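**Rules for robots, and why they need so many**

When you learn to ride a bicycle, somebody tells you the rules. Stop at the red light. Look behind you before you turn. A robot must also follow rules, but it cannot understand them like you do. People have to put the rules inside the machine, and other people have to check that they are really there.

My name is Tsutomu Wada. I work in a workshop called Plakine, where we prepare robot arms before they go out to work. I will tell you about the rules we use every day with one of our arms. Her name is Ikik. (Yes, I say "her." My colleagues say "it." Both are fine.)

## What is a standard?

A standard is a rule that many people agreed to write down and use in the same way. Think about the paper in your school. All the sheets in the pack have the same size, so they fit in your folder. Somebody decided that size, and the paper makers follow it.

For robots there are standards about many things: how a robot must stop, how hard it may push, what signs must be on the wall near it. When a robot is built in one country and works in another, the people there can read the same standard and know what to expect.

In our workshop we also have our own book of rules. It has 344 rules in it. In May it had fewer, but we learned some new things and wrote them down.

## Rule one: the robot must be able to stop

Every robot arm in Plakine has a big red button near it. If you push it, the arm stops. It does not finish its job first. It does not put down the box nicely. It stops.

We test this button every morning before any other work. I push it, my colleague watches the arm, and then we both sign the paper. Two people must sign. If only one person is in the workshop, Ikik stays switched off, and that person can clean the shelves.

## Rule two: go slowly when you are close

Ikik has a small camera at her wrist. Your wrist is between your hand and your arm, and hers is in the same kind of place. The camera helps her when her hand comes close to something.

But close is difficult. Put your nose almost on a door and open your eyes. You see only a flat color, and it is hard to say if it is a door or a wall or a refrigerator. A camera has the same problem. It may get two plain surfaces and a thin dark line where they meet, with no letters and no picture to help it.

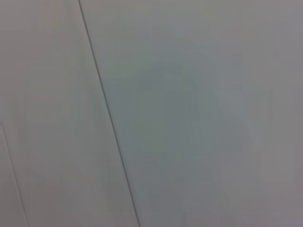 ## Rule three: if you are not sure, do not guess

A shadow can look like a stain, or even like a hole. A line can be a small gap or only a mark from a pencil. When the program cannot decide, our rule says that the arm must wait and ask a person. We call this "the polite stop." A yellow lamp goes on, and I walk over and look.

Children who visit us sometimes think the yellow lamp means that the robot is broken. No, it means that the robot is following the rule!

## Rule four: write it down

After each job we write in a notebook called the log. What did the robot do? Did it stop? Who was there? My log page from 13 July 2019 is number 353, and it says only that the lamp went on and I had to put down my tea.

## Try it at home

You need one friend, a scarf and a soft toy.

1. Put the toy somewhere on the floor. Take away anything you could trip on.
2. Your friend is the robot and wears the scarf over the eyes.
3. You give orders, like "one step forward" or "turn left."
4. If you say "stop," the robot must stop at once, also with one foot in the air.
5. If the robot does not understand an order, it must say "I am not sure" and wait.

Play for 30 minutes, then change places. Write down every rule you had to add - we would like to read them in our workshop.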